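접시 위의 토끼
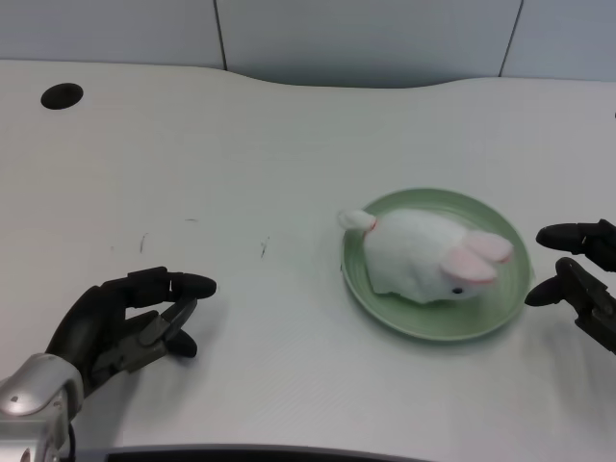 연두색 접시에 옆으로 누운 흰 토끼 인형

내가 그 집에 들어간 건 오월이었다. 클릴트브리지(Cliltbridge)라는 동네인데, 역에서 내려 언덕을 한참 올라가야 나오는 곳이다. 방을 보러 갔을 때 집주인 할머니가 처음 물어본 게 직업도 아니고 보증금도 아니고, 잠귀가 밝으냐는 거였다. 나는 어둡다고 했다. 거짓말이었다! 나는 옆집 냉장고가 돌아가는 소리에도 깨는 사람이다. 그런데 월세가 너무 쌌다. 그 돈에 창문이 두 개나 달린 방을 어디서 구하나.

이사 온 첫날 밤은 조용했다. 둘째 날 밤에 소리가 났다. 아래층 부엌에서 달그락, 달그락. 그릇 부딪치는 소리 같은데 리듬이 있었다. 할머니가 늦게 설거지를 하시나 보다 하고 이불을 뒤집어썼다. 시계를 보니 새벽 세 시였다. 설거지를 하기엔 좀 그런 시간이긴 하지, 하면서도 그냥 잤다. 아니, 자려고 했다. 못 잤다.

아침에 내려가 보니 식탁에 접시가 하나 나와 있었다. 할머니는 베이지색 카디건을 입고 라디오를 듣고 계셨다.

"잘 잤어요?"

"네, 푹 잤어요."

두 번째 거짓말이었다. 할머니가 나를 한참 보시더니 빵을 구워 주셨다. 버터를 어찌나 두껍게 바르시는지 (진짜 손가락 한 마디는 됐다) 먹다가 숨이 찰 지경이었다. 그래도 다 먹었다. 나는 누가 차려 준 아침을 먹어 본 게 오랜만이었다.

낮에는 벨랑제(Bélanger)라는 문구 회사에서 일했다. 카탈로그 교정을 보는 일이었는데, 그해 카탈로그는 179쪽이었고 그중 절반은 봉투였다. 봉투 종류가 그렇게 많은 줄 나도 그때 알았다. 창 달린 봉투, 창 없는 봉투, 창이 왼쪽에 달린 봉투. 잠을 못 자고 봉투를 들여다보고 있으면 글자가 조금씩 옆으로 기어간다. 한번은 '속지 포함'을 '속이 포함'이라고 내보냈다가 된통 혼났다.

그래서 어느 날 밤에는 마음을 먹고 내려갔다. 달그락 소리가 시작되자마자 양말만 신고 계단을 내려갔는데, 셋째 칸이 삐걱거리는 바람에 하마터면 비명을 지를 뻔했다. 부엌에는 불이 켜져 있었다. 할머니가 찬장에서 그릇을 하나씩 꺼내 식탁에 놓고, 잠깐 보고, 다시 넣고 계셨다. 꺼내고, 보고, 넣고. 나는 문가에 서서 뭐라고 해야 할지 몰랐다.

"잠귀 어둡다더니."

할머니가 돌아보지도 않고 말씀하셨다.

"죄송해요."

"앉아요, 그럼. 서 있으면 정신없으니까."

앉았다. 할머니는 주전자를 올리셨다. 예전에 이 집에 사람이 많았다고 하셨다. 에르퀼리에(Erkulier) 호텔 주방에서 일하던 사람들이 방마다 살았고, 새벽에 나가는 사람들 밥을 차려 주느라 세 시면 일어나셨다고. 많을 때는 아침상에 열일곱이 앉았다고 했다. 호텔은 진작 문을 닫았고 사람들도 다 떠났는데 몸이 시간을 기억하는 거다. 눈이 떠지면 내려와서 그릇이라도 만져야 다시 잠이 온다고 하셨다.

"제가 먹을까요?"

왜 그런 말이 나왔는지 모르겠다. 그냥 나왔다. 할머니가 처음으로 웃으셨다.

"새벽 세 시에?"

"저 어차피 깨어 있어요."

그날 우리는 새벽 세 시에 계란국을 먹었다. 파를 너무 많이 넣어서 국이라기보다 파였는데, 그게 그렇게 맛있었다. 그다음 날도 내려갔다. 그다음 날은 할머니가 먼저 숟가락을 두 벌 놓아두셨다. 어떤 날은 수제비, 어떤 날은 식은 밥에 물만 말아서 오이지랑. 희한하게 그렇게 먹고 올라가면 나도 잠이 들었다. 아침까지 한 번도 안 깨고! 교정지에서 글자가 기어가는 일도 없어졌다. 대신 살이 쪘다. 바지 두 벌을 버렸다.

여름이 지나고 회사가 시르니렐(Sirnirell)로 옮겨 간다는 공고가 붙었다. 기차로 여덟 시간 걸리는 도시다. 나는 며칠을 말을 못 하고 국만 떠먹었다. 할머니는 그런 건 또 귀신같이 아신다.

"짐은 언제 싸요?"

"아직 안 정했어요."

"정하면 말해요. 반찬은 이틀 전에는 알아야 하니까."

그 말을 듣고 나는 국그릇에 얼굴을 박고 조금 울었다. 할머니는 모른 척하고 깍두기를 더 꺼내 오셨다.

떠나는 날 할머니가 신문지로 둘둘 싼 걸 가방에 찔러 넣어 주셨다. 기차에서 풀어 보니 접시 하나였다. 내가 늘 쓰던, 가장자리에 이가 살짝 나간 그 접시. 쪽지도 없었다.

시르니렐의 방은 창문이 하나다. 나는 아직도 세 시에 깬다. 깨면 불을 켜고 그 접시를 꺼내 놓고 라면이든 뭐든 먹는다. 그러고 있으면 꼭 전화가 온다. 할머니다. 그 시간에 전화를 걸어 놓고는 매번 똑같은 걸 물으신다.

"자는데 깨운 거 아니에요?"

"아니에요. 지금 물 올렸어요."

"파 넣어요, 파."

나는 수화기를 어깨에 끼우고 냉장고에서 파를 꺼낸다.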